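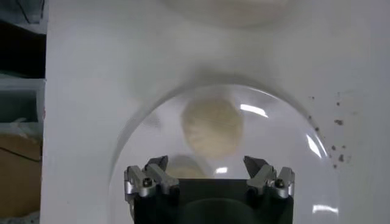
Wrist view through the clear cover. Tan bun-sized object inside, brown specks to the right.

Ticket 244: Bun transfer task, Wetovon bench
Component: grasp planner (Moges)
Opened by: Junhao Su
Status: open, spiritually and otherwise

Reported behavior: planner treats the cover as free space. It sees what's under it and plans a grasp straight through the wall. My grandmother also went for the buns early, but she knew to lift the lid.

Log, August

9:40 a.m. Reproduced. Depth on the clear dome comes back as table plus glare. The glare gets labeled "object."

10:15 a.m. Crumbs beside the cover also labeled "object." Planner offered to pick them up one at a time. Declined.

11:05 a.m. Turned the glare filter up to 100. It now ignores the reflections and the bun. Turned it back.

1:30 p.m. Moved to the full steamer job: lid off and flat on the table, buns between basket and plate. Head view attached. One bun in the steel basket, three on the plate. The perforated floor of the basket gives the depth map a rash, but a white bun on bright steel is still easier than anything behind a clear wall.

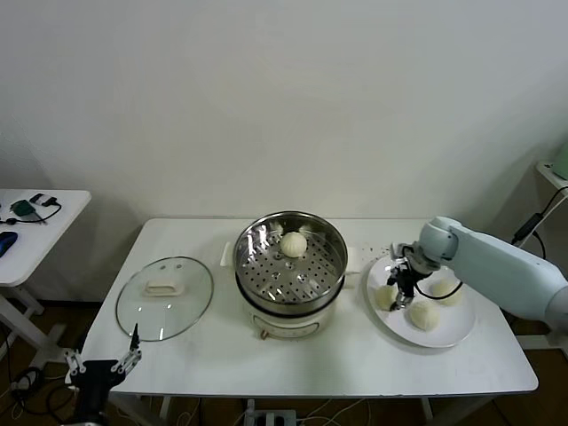
Workaround

1. Take the cover off by hand before starting. Yes, this is most of the chore.
2. Wipe the table.
3. Load the Bramilar profile and cap finger force. Default is for brackets, and buns have opinions.

Asked whether we can tell Zonullow the kitchen demo is ready. It can do the buns if a person does the kitchen. Leaving open until the planner believes in lids.

3 comments
2 shares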